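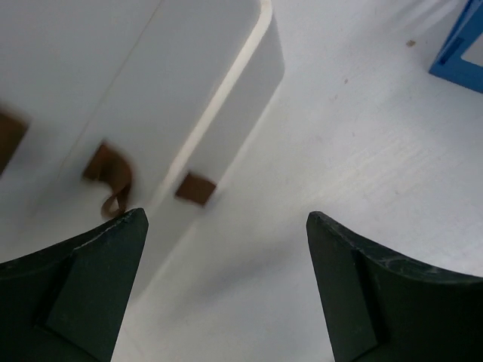 Glaze notes, 19 March 2022. The Gumar white came out of the slow cooling last night and I am so much happier with it than I was with the last lot, which looked like bathroom tile. I'm writing this before I've had breakfast because I know I'll start fiddling with the recipe and forget where I was. The thing I keep trying to describe to Deisy is a surface that goes flat and quiet on the level parts and only catches the light where the form turns over. The big white box with the brown bits on it is as near as I can get without a pot in my hand: top face dead matte, and then that bright line running down the rounded edge. That's the look I want on the shoulder of the lidded jars. A satin that's satin everywhere is no good to me, it just looks tired. And I want the side to drop off a touch grayer than the top, the way that one does, which with a glaze means getting the thickness right and not flooding the walls.

So, what I did. Four tiles, all on the Hanrahan stoneware, all bisqued together, poured and not brushed (brushing this one leaves ridges that never heal, see the sad mug on the windowsill). Tile A is the recipe as Yasuo wrote it out for me in November. B has a little more silica. C has the extra talc. D is the same as A but with the old bucket of whiting, the one with no label, because I wanted to know if I could use it up. I scratched the letters into the backs before bisque this time instead of trusting iron oxide and a brush! Lesson learned from the great mystery batch.

All four went in the Lunholm, middle shelf, standing up, with a cookie of scrap clay under each. I did the climb the way I always do, and the only change from last time was the cooling. At the top I let it drop on its own until the color went from yellow to a proper orange, then I caught it and brought it down at 135 degrees an hour. Fahrenheit, Ultan, before you ask. Held it there till I was nearly asleep in the chair, then off, and plugs in.

A is lovely. Soft, a bit like an eggshell, and where it rolls over the tile's top edge it goes shiny in a thin line and then stops. I keep tipping it under the lamp. There's a faint warm cast where it's thinnest and the clay comes through, and I don't mind that at all, though Bríd will say it looks dirty. It doesn't drag a spoon, or hardly. I went over it with the good teaspoon and got one gray mark that came off with powder cleanser and a bit of elbow.

B is a glossy white. Perfectly decent glossy white, if anybody wants one. Bríd, do you? It might be the liner you've been complaining you haven't got. No crazing that I can see yet but I want to give it the freezer and the kettle before I say anything out loud.

C is horrible. I really thought the talc would do it. It's dry, it's got a texture like the inside of a teapot, and at the bottom it crawled back from the edge and left a bare crescent. Some of that could be my thumb, I did pick that one up with hand cream on. So I'm not crossing the talc off, I'm just not in a hurry to see it again.

D is nearly A. If you put them side by side D is a hair shinier and it has pinholes down the left side, tiny ones, the sort you find with a fingernail before you see them. I don't know if that's the whiting or if I poured it too soon after mixing, when it was still full of air. I'm going to let the bucket sit a couple of days, sieve it again and do one more tile. If it still pinholes then the mystery whiting goes to Severino for his kiln wash and we never speak of it again.

Thickness. This is where I've been sloppy and I'm going to stop being sloppy. I've been going by feel, the "heavy cream" thing everybody says, and my heavy cream on a cold morning is not the same as my heavy cream after lunch. Yesterday I did the pin test on every tile, scratching down to the clay in a corner and looking at the step. A, B and D were like a dime. C was thicker, closer to a nickel, and that won't have helped with the crawling either. From now on I weigh a full measuring jug of glaze before each session and write the weight on the tape on the bucket lid. I've started already. The number on the lid is from before I added water, so ignore it until I've done it over.

Yasuo came by in the middle of the unloading and he held A for a long time and said nothing, and then he wanted to know what it does over a texture. Which is a very good question and I haven't got an answer. His feeling is that a glaze like this one will sit in the low places like snow and go glossy there, and what you'll get on a carved pot is shine in the grooves and matte on the high parts, the opposite of what I'm after on the jar shoulders. I think he may be right about carving but I'm not so sure about throwing rings, they're so shallow. Need a textured tile. Need several, if I'm sensible: fluted, combed, thrown rings left alone, and one with slip trailed on it.

He also thinks I should try a splash of iron brushwork on top, the way he does on his plates, and he drew me a reed with a wet finger on the bench to show what he meant. I like it in his hands. In mine it'll look like a crossed-out word. But I might put a brown rim on a few, a line of the Fovau slip just at the lip and on the knob of the lid. Brown on that white could be very good! I'd keep it to small patches with hard edges so it looks like I meant it. The slip has to go on at leather hard or it flakes, and last time I left it too long because the phone rang, so: phone in the other room.

Lids. I'd nearly forgotten the lids. The reason for the jars was always that they'd be a set of two, one tall and one squat, with flat lids sunk in so the seam is just a thin line across the top. With the old glaze I had to leave such a wide bare band that you could see it from the road. A doesn't run. I looked at the foot of the tile with the magnifier and it stopped dead exactly where I wiped it, with a neat little roll. So I can go tighter on the gallery, and I can fire the lids in place with a bit of alumina in the wax. I did that with the celadon and lost hardly any. One tap with a wooden spoon handle and they let go.

What I don't know is how A behaves low in the Lunholm, where it's always cooler. The bottom shelf lags and no amount of fussing with the switches has cured it. If the glaze needs the full heat to melt before the slow cooling does its thing, then the squat jars on the bottom could come out like C. I've got a row of leftover cones and I'll stand a set on every shelf next time, with one of the spare A tiles beside each. It's a waste of a good shelf but I've wasted them on less.

Severino asked for the recipe and I said he could have it when it's a recipe. He's firing faster than I am and he won't slow down for anyone, so he'd get B whatever he put in the bucket, I suspect. I'd like to see it though. If A goes glossy in his kiln with a quick drop, that tells me it's all in the cooling and I can stop messing with the talc. Severino, if you're reading this on the shelf, take the small lidded tub marked A and leave me a tile. Please write the letter on the BACK.

Also spoke to Deisy about the order. She wants the jars for her counter and she wants them plain, no stripe, no reed, nothing. She's seen A and she likes it but she asked if it could be whiter. It could, with more zircon, but every time I push the zircon it goes chalky and sits on the pot like paint. I told her I'd show her one step whiter and she could choose with both in her hand. I'm hoping she picks the one I like. I'll put the whiter tile in with the next load and call it E.

Things for me to buy or beg: a finer sieve, the mesh on ours has a hole near the rim and I keep finding specks. Wax. Powdered alumina if Ultan has any left over, and I owe him some cones from before Christmas.

Mix for next time, so I've got it in one place: big batch of A, enough to dip a squat jar without tilting the bucket. Let it sit overnight. Sieve it. Weigh the jug, write it on the lid. Then the textured tiles, E, the new D, and one jar with its lid on, middle shelf, toward the back where it's evenest. Same climb, same cooling. I won't touch anything else, however clever it seems at the time.

Freezer and kettle for B: in the freezer now, bottom drawer, wrapped in a dishcloth. Don't anyone cook it.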